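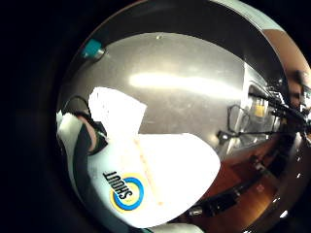 Figure 3. Shout packet and folded white sheet at a steel surface, gripper view.

4.2 Changes in task allocation

At Tosano, wiping of counters was moved to the Likeck arm after 200 demonstrations. Staff kept packet opening and stain work. Time spent on checking rose by 20 minutes per shift, and two cleaners asked for this to be added to their job description (Bognár and Valentini).
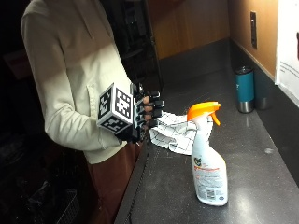

Figure 4. Gloved hand with marker cube at a cloth towel; spray bottle on the counter.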